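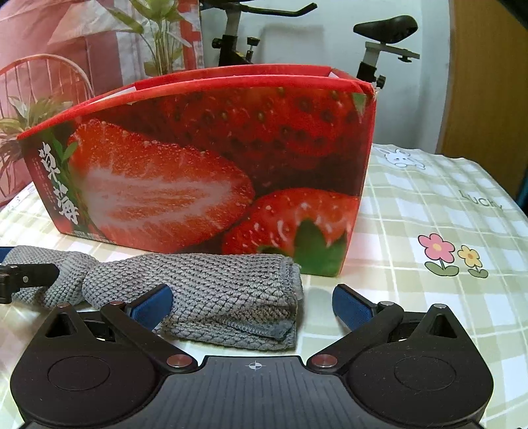
Page 2 of 6

## Support group turned into a fight, do I go back?

**branville_nights**

Been going to the evening peer group in Branville since spring. Bipolar 2, meds stable, mostly ok. Last meeting a guy said he was thinking of coming off his lithium and a woman across the circle just went at him. Called him selfish. Said people like him are why her insurance went up?? Facilitator froze. He picked up his coat and left and I havent seen him post in the group chat since.

I didn't say anything. Thats the part I keep chewing on. 600 messages in that chat since and every one is about whose side you're on — I muted it at 2 in the morning.

Next meeting is coming up. Do I go? Do I say something to her? The only other group I know of is in Costigan and that's a long bus ride each way, plus it's a paid one. Anyone been through this?

**Lolener**

Yes. Different group, same kind of blowup. I skipped two months and it was a mistake for me, I got isolated and my sleep went to pieces. Not saying it will for you.

What I'd do, in this order:

- Message the facilitator privately before the meeting. Short. "I was upset by how last time went, can we go over the ground rules at the start." Most peer groups have written rules and no one has read them out loud in forever.
- Write to the guy who left, if you have a way to. One line is fine. Don't ask him about his meds.
- Leave the woman alone for now. She may be scared about something. She still doesn't get to talk to people like that, but its the facilitator's job to tell her and you'll only end up in round two.

And freezing is what a lot of us do when somebody yells. You're allowed to speak up late. Sit near the door if it helps, leave at the break if you need to.

If you're worried he might be in danger, tell the facilitator today, or call or text 988 and ask them how to handle it. Don't wait for the meeting.

**clallton_mom_924**

just quit lol. groups are drama. I left the Clallton one and got a dog

(ok real answer, my daughter does an online one now, cameras off allowed, free, she likes it better. ask your clinic they usualy have a list)

**branville_nights**

Thanks both. Wrote to the facilitator, she answered in ten minutes, said she's been feeling sick over it too and she's reading the rules out first thing. Sent him a line also. No answer yet but it says read.

Going to go. Door seat. Will ask the clinic for that list anyway — Costigan wants 300 up front and I dont have it.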